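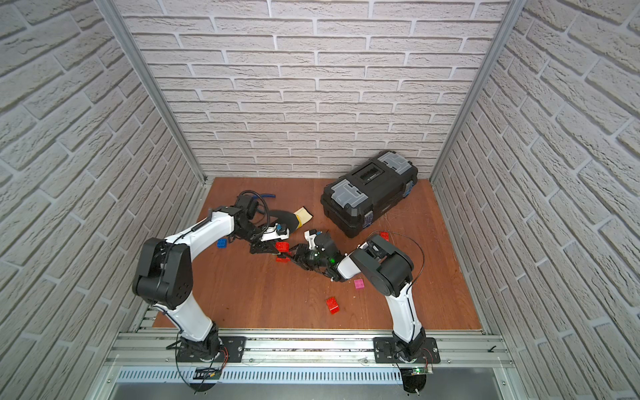

Progress report to the Sárközi Fund
Plondgate Toy and Tool Library, sorting and repair room
Nov 5, 2019

1. Work since the last report

The grant was given to bring the donated stock into a state where it can be lent out. The backlog stood at 77 boxes when we took over the store in July. All of them have now been opened. The contents have gone to one of two places, the tool side or the toy side, and anything we could not place is on the shelf by the door until Imre Katona has looked at it.

The tool side is the further ahead. Each borrower's kit goes out in a lidded box with a handle on top and latches at the front, because the open trays we used before came back with things missing. The black plastic toolboxes have done well. They stack, the grey lid panel takes a label, and the latches are easy enough for older borrowers. We had meant to buy a cheaper box from Nalico but the sample would not stay shut, and the order was cancelled at no cost.

Cleaning is done at the bench before a kit is packed. We use ordinary sponges and cloths and warm soapy water, and oil on metal parts only. Blue-handled tools belong to the general kits and go back in the box they came from. Tools with other handles are checked against the list first.

2. Toy bricks

This part has taken longer than planned. The bricks came to us mixed, several makes in the same bag, and the large ones do not always fit the small ones. Bianka Bodnár began by sorting strictly by colour. That looked tidy but was no help to families, who want a set a child can build with straight away. Since the summer we have made up mixed sets instead, with large and small pieces together and plenty of the plain shapes.

Rounded pieces are the awkward ones. A big red brick with four studs and a curved end is popular with the younger children, but we have few like it and it does not stack neatly at the end of a wall. For now one goes in each set, with smaller blue and lime-green bricks to build around it.
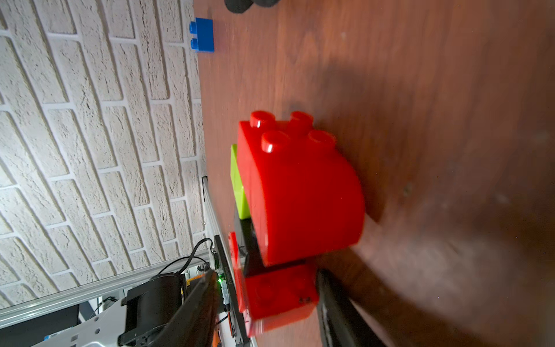

Bianka Bodnár asked for it to be noted that the colour sorting should not be dropped altogether. Her view is that a set with one or two odd colours gets returned incomplete more often, as parents cannot tell what is missing, and she would like a coloured card in every bag.

We have agreed to try the card in nine sets and look at the returns before doing any more.

3. Spending

Boxes and labels are within budget. The shelving from Clevis cost more than quoted – the delivery charge had been left off – and we have covered the difference from our own funds.

4. Still to do

Four kits need replacement parts before they can be lent. The brick sets need a printed contents list. The shelf by the door has to be cleared before the next delivery of donations, and Imre Katona will send the final stock list with the next report.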